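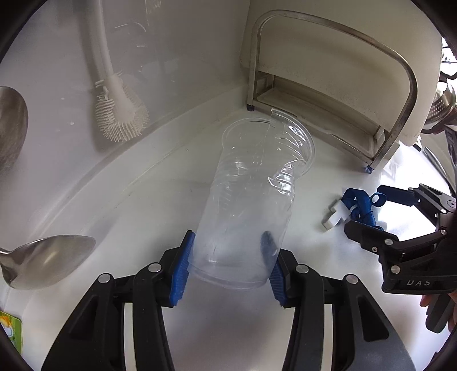

Clear plastic cup at the sink basin, hall kitchen

Stellberg Water Users Association
Minutes of ordinary meeting, held Thursday, Elell Road Hall
Meeting opened 7.04 pm. Quorum present.

1. Minutes of previous meeting
Taken as read. One correction: the isolation valve listed as closed in item 6 is the northern valve. Accepted as corrected.

2. Main replacement, Sarpong Lane
The existing main was laid in 1951 in cast iron and is outside its service life. Two quotes received. The lower quote excludes reinstatement of the road surface and is not comparable in its present form. Secretary to request a revised figure covering reinstatement and traffic control.
Members asked whether the old pipe would be removed. Both contractors propose to cap it and leave it in the ground. The shire has no objection in writing as yet.
Moved that no contract be let until the shire's reply is received. Carried.

3. Meter readings
Readings were taken in September. 28 meters could not be read owing to locked gates, overgrown pits or fogged dials. Estimated accounts have been issued for these properties. Members with fogged dials are to notify the secretary in writing, quoting the meter serial number.

4. Pressure complaints, upper zone
Loggers were fitted at the tank outlet and at the top hydrant. Pressure at the hydrant falls during the evening peak and recovers by about 9 pm. The tank outlet trace is steady over the same period, which points to a restriction between the two. The pressure reducing valve at Plarnilo Creek will be stripped and inspected first.

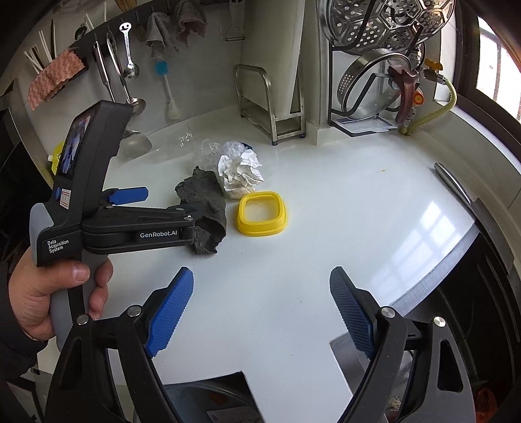
If the valve is found clear, the next step is to flush the section below the creek crossing. Notice of any shutdown to go out four days ahead, by letterbox and on the hall noticeboard.
Moved that the inspection proceed from the maintenance budget. Carried, one against.

5. Tariff
Proposal to move the second usage step to a lower threshold was discussed. Modelling was tabled but did not separate stock water from household use. Deferred.

6. General business
Spare key to the chlorine shed is still missing. Lock to be rekeyed.
Hall hire for next year confirmed at the current rate.

Meeting closed 8.50 pm.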